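4.3 Recording two-handed packing episodes

Use this section once both hand-held grippers have passed the checks in 4.2. It covers the bagged-snack task from the Rosora study, in which the packing policy is trained only on demonstrations made by hand in ordinary homes. Robot playback is covered in section 6.

Before you start

The operator needs a cardboard box, a mixed pile of packaged snacks and a flat surface at floor or table height. Leave the room as it is. In the Brakell runs, policies trained in tidied rooms did worse when they were tested in someone else's home, so do not clear shelves or hang a backdrop.

1. Set the box down with its flaps out of the way. Turn it a little between episodes.

2. Put the pile to the right of the box, within easy reach of the right gripper. Mix large bags with small ones.

3. Start both recorders and wait for the two tones. If you hear only one, stop and repeat step 2 of section 4.2.

4. Hold both grippers still over the box for a slow count of three. The alignment script looks for this pause.

5. Pick with the right gripper. Use the left to steady the box or to shift a bag that is already in.

6. Close the jaws on the body of the bag. A grip on the crimped seam often slips during the lift, and a slipped bag has to be logged as a failed pick.

Note: Both grippers should stay close to the work. When one reaches for the pile, keep the other low inside the box so that its view takes in the bags already packed.

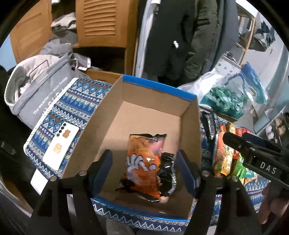 Maarja Žukauskas disagreed with this note when the draft went round. She wrote that keeping the left gripper low gives good views of the packed bags but teaches the policy to park there, and that in her own trials at Ondumham the robot arm sometimes waited inside the box long after the last pick. She asked for one episode in every 15 to be recorded with the left gripper lifted clear.

That change is now part of the procedure. Mark these episodes "L-clear" in the log.

7. When the box is full or the pile is gone, hold still again and stop both recorders.

8. Empty the box, mix the pile and start the next episode. Record 100 episodes before you move to another room.

Caution: Keep fingers away from the linkages while the jaws are closing. The pivots can pinch.

Caution: Do not swap the left and right grippers partway through a set. The Bai converter reads the hand from the first episode and applies it to the rest.

Expected yield

The study recorded 2680 episodes, of which 1982 passed the automatic filter. Most of the rejected ones had a missing pause at the start or lost tracking when a gripper was turned toward a blank wall. If your own pass rate is much lower, check the pause first – it is the easiest fault to fix – and then see 4.5 for tracking loss.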